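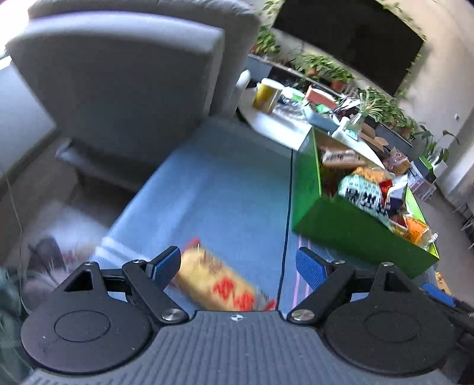
Attachment 1: yellow snack packet and green box of assorted snacks, blue surface

Ticket 175 – Label reprint drops last line of ingredient text
Opened by: Lacey Wragg, Titcombe packing office
Opened: 3 Jul 2026
Priority: 3
Status: Waiting on vendor

Problem
Translated ingredient labels for imported snacks print correctly on the first pass. On a reprint from history, the last line of the ingredient text is missing. No error is shown. The print job is logged as complete.

Setup
Label software is Gamach, current release. Printer is the Bastel desktop unit on the packing bench, connected by USB. Template was last edited in March to add the importer address.

Steps tried
Restarted the print service. No change.
Reinstalled the Bastel driver and cleared the queue. No change.
Printed the same record to PDF. Last line also missing, so the printer is ruled out.
Reduced ingredient text from 8 point to 5 point. All lines print, but the text is too small to use.
Restored the template from before the March edit. Reprint is complete.

Notes
The address block added in March pushes the ingredient field down. A first print resizes the field to fit. A reprint appears to use the stored height and cuts whatever does not fit – the preview does the same if opened from history.

Workaround
Do not use Reprint. Open the product record and print as new. Void the old entry by hand or the label count will be wrong at end of shift.

Update
Template and log sent to Jurić at Gamach support. Reply received: field height on reprint confirmed as a defect, fix not yet scheduled. Ticket stays open.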